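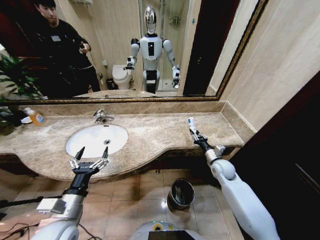
Heat pump water heaters, a thread. I get asked about these on most service calls now, so I'm putting my answers in one place. I run a small plumbing and heating shop in Grullow and install both kinds, electric and gas. 1/14

First, what it is. A heat pump water heater is a tank with a small heat pump on top. It pulls warmth out of the air in the room and puts it in the water. It also has regular electric elements for backup. It still needs power. It just needs a lot less of it. 2/14

Room size matters more than anything else. Check the manual for the model you want. If the space is too small the unit cools its own air and then works harder. A closet can be fine with a louvered door or a duct kit. A sealed closet is not fine. 3/14

Cold air comes out the side or the top. In a basement most people don't mind. Next to a bedroom or a home office they do mind. I put one beside a laundry room in Vekance and had to go back and duct the exhaust to the other side of the wall. That was my mistake, and I did it at no charge. 4/14

Noise. Think of a window fan or an older fridge. If the tank shares a wall with a bed, set the schedule so it runs during the day. Rubber pads under the feet help a little. Flexible connectors at the top help more. 5/14

Water. The unit makes condensate, so it needs a drain. A floor drain is easiest. No floor drain means a small pump, and the pump needs an outlet too. Please don't run the line into a bucket. I have seen the bucket, and I have seen the floor after the bucket. 6/14

Power. Most models want a 240 volt circuit. If you are replacing an electric tank you probably have one. If you are replacing gas you probably don't, and that is where the cost goes up. Get the electrician's price before you sign anything with the plumber, including me. 7/14

Height. These are taller than a standard tank because of the part on top. You also need clearance above to get the filter out. Measure floor to ceiling, then measure again from the top of any stand or pan. I turned down a job in Eide because of a beam. The house had a great basement otherwise. 8/14

Money. A reader sent me her bill from last December and asked if it was fair. It was $4000 for the unit, labor, a condensate pump, haul-away and the permit. The new circuit was extra. For that house I thought it was fair. My own bid on a simpler swap the week before was $2625, with the old circuit reused and a floor drain two feet away. 9/14

Rebates change all the time and I won't quote any here, they'll be wrong by the time you read this. Call your utility and ask three things: which models are on the list, whether a licensed installer is required, and whether you have to apply before the work starts. People lose money on that last one. 10/14

Settings. Leave it in the heat pump or efficiency mode if you can. Hybrid mode brings the elements on when demand is high. Full electric mode is for when you have a house full of guests - and then people forget to change it back. If your bill jumps for no reason, look there first. 11/14

Recovery is slow. With the heat pump alone, a drained tank takes hours to come back. This is why I usually go up a size. If you had a 50 gallon gas tank and four people showering before school, look at 65 or 80. The bigger tank costs more up front and you will complain less. 12/14

Maintenance. Clean the air filter when the unit tells you to, or every couple of months if there's a dryer nearby. Check that the condensate line is clear. Flush the tank once a year if your water is hard. Ours is, on the Nikness side of the river especially. Have the anode rod looked at every few years. I pulled one last month from a regular electric tank, 7 years old, and there was only wire left. 13/14

When I tell people not to bother: tiny closet with no way to vent it, an unheated garage that stays below freezing for long stretches, or a gas tank that is only a few years old and working fine. Run what you have until it's near the end. But decide now what comes next. The worst time to shop is with cold water and a wet floor - you'll take whatever is on the truck. 14/14

Adding one because it came up in the replies. Yes, it will dehumidify a damp basement some. No, it won't replace a dehumidifier. It only dries the air while it's heating water, and it runs on its own schedule.

Another one from the replies. You can put it on a timer for off-peak rates, and most units have this built in or in the app. Set the clock after a power cut. Some of them lose it.

Last one for tonight. If you send me pictures of your current tank, get the label, the top connections, the ceiling above it and the breaker panel with the door open. I can't tell much from the front of the tank alone. I have 54 messages to get through, so it may be a few days.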